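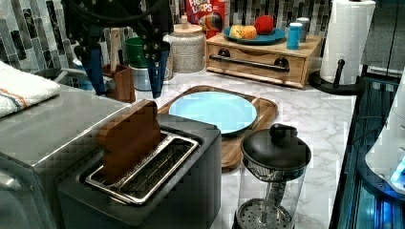
Where do you keep the toaster on a small counter?

posted by tealkettle, 11/07/2021

Hi all, hoping for some common sense from people with tidier kitchens than mine! We have one short stretch of white marble-look counter, and everything wants to live on it. At present the two-slot toaster sits toward the front with the cutting board tucked in behind it, and the utensil holder and the canister are pushed to the back. I like having a plate waiting on the board so the toast can go straight across, and I'd hate to give that up.

My trouble is the back row. Every time I want the canister I'm reaching over the toaster, and there are crumbs on everything by the end of breakfast. My sister in Wistomside says to put the toaster away in a cupboard between uses, but we have toast twice a day and I know I'd give up by February. Has anybody found an arrangement they stuck with? I've looked at a slide-out tray from Jistport but it's 14 inches deep and I don't think I can spare that.

Finbarr Hayes

Keep the toaster out, I say, if you use it that often. What helped us was going up a level. A low wooden drawer box at the back of the counter gives you a second shelf on top for the fruit plate and a cup or two, and the odds and ends go inside the drawer. Cereal can stand behind it. Then the board and plate stay right behind the toaster, where you have them now, and there's nothing tall in between to reach around. Do measure under your wall cabinets first, though, because I didn't and had to take my first box back (very embarrassing, it was a big box).
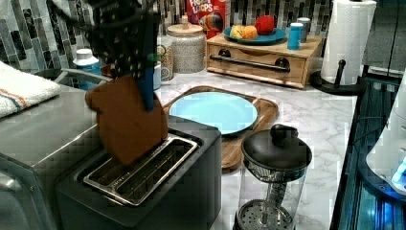 Mags_in_Bornow

I'd second the drawer box, but please leave some clear space above the toaster and don't push it under a cabinet while it's on. For the crumbs, unplug it, let it cool completely, and empty the tray every 7 days or so. I do mine when I change the dish towel, otherwise I forget. Also keep the towel well away from it, ours hangs over by the sink.

crumbly493

just get a smaller cutting board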